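El brazo de Gindilon vuelve a moverse, aunque despacito, tras el susto del sábado

Quienes pasan por el taller abierto de Gindilon saben que los sábados por la mañana hay siempre un grupito de curiosos pegado a la barrera, café en mano, viendo cómo el brazo robótico empuja piezas de colores por el tablero de madera. El sábado pasado el espectáculo duró bastante menos de lo previsto. A media mañana, en mitad de una serie de ensayos de lo más rutinaria, el brazo bajó más de lo que debía, apoyó la punta contra la madera y siguió apretando hasta que saltó la parada de protección. No hubo heridos, y conviene decirlo cuanto antes, porque por el barrio ya circulaba una versión bastante más dramática (con ambulancia incluida, que no la hubo).

Pallavi Dhillon, responsable de los ensayos, estaba en la consola en ese momento y recuerda sobre todo el ruido. «Fue un crujido seco, feo, de esos que te hacen encoger los hombros», nos contó el lunes, todavía con cara de haber dormido poco. Pulsó la seta de emergencia por puro reflejo, cuando el controlador ya había cortado por su cuenta, y acto seguido pidió al público que se apartara un poco más. El público, que es gente educada, se apartó, y hubo hasta quien preguntó si podía ayudar a recoger.

La explicación ha tardado unos días en llegar y tiene menos misterio del que muchos esperaban. El programa de control, que en la casa llaman Standow, guarda una altura de referencia para la herramienta: el punto a partir del cual la punta ya no puede seguir bajando. El viernes por la tarde se cambió el dedo del brazo por otro 4 milímetros más largo, y la nueva medida se introdujo en la configuración, pero no llegó a grabarse. Al reiniciar el equipo a la mañana siguiente, Standow cargó la cifra antigua sin avisar de nada. El brazo creía estar pasando por encima de la madera con toda tranquilidad y, en realidad, se la estaba comiendo.

Lo curioso, y lo que ha tenido al equipo rascándose la cabeza, es que tardara tanto en notarse. La serie llevaba 700 empujes completados cuando se produjo la parada. Según Yurii Hrynyshyn, que se ha pasado media semana leyendo registros, en los empujes cortos la punta apenas rozaba la superficie y el esfuerzo quedaba por debajo del umbral de alarma. Hizo falta un recorrido largo para que la carga se disparase. «Las señales estaban ahí desde el principio de la mañana, pequeñitas, y las teníamos guardadas en un archivo que no miraba ninguno de nosotros», admite con una franqueza que se agradece.

El balance de daños es modesto: un dedo doblado, un tablero con un surco y una revisión completa de la muñeca, que ha hecho la empresa de mantenimiento Aditz sin encontrar holguras. El tablero se ha sustituido por otro igual. El marcado lo conserva Fedir Demchenko apoyado detrás de su mesa, y dice que piensa colgarlo en la sala de formación para que lo vean los que entren nuevos.

Lo que sí ha cambiado, y bastante, es la manera de arrancar. Desde esta semana, cualquier cambio de herramienta obliga a repetir la medición de altura con dos personas presentes, y Standow ya no permite iniciar una serie si la cifra cargada no coincide con la última medida firmada. También se ha rebajado el umbral de esfuerzo y se ha retrasado la barrera del público, cosa que algún habitual lamenta porque se ve peor. Lev Ostapchuk, encargado de seguridad del taller, responde con paciencia infinita que lo comprende perfectamente y que la barrera se queda donde está.

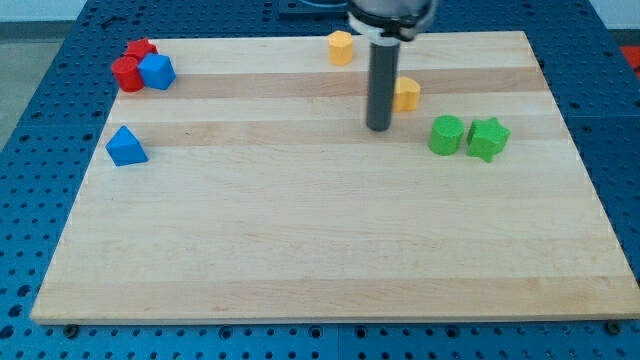

Las pruebas se han retomado a velocidad reducida, con los mismos bloques de espuma de siempre y con Dhillon otra vez en la consola. De momento se trabaja en tandas cortas, y al final de cada una se para el brazo, se comprueba la altura y se apunta el resultado a mano en un cuaderno, además de en el sistema. Es lento, desde luego, y el equipo no lo disimula. De los 1.564 ensayos que tenía encargados para el proyecto Tkachenko quedan más de la mitad, y el calendario, que ya venía justo, se va a estirar hasta bien entrado mayo.

Zarmeena Minhas, que coordina el proyecto, ha preferido avisar ya del retraso en vez de andar prometiendo milagros, y ha pedido que se repitan también los empujes hechos aquella mañana, porque con la punta rozando la madera los datos no le merecen confianza. En el taller no le han puesto ni una pega.

El próximo sábado habrá puertas abiertas en el horario habitual, desde las diez, con el brazo en marcha si las comprobaciones del viernes salen bien. Hrynyshyn se ha ofrecido a explicar lo ocurrido a quien quiera escucharlo, con los gráficos delante y tiempo para preguntas. La entrada sigue siendo libre, y los menores de doce años deben ir acompañados.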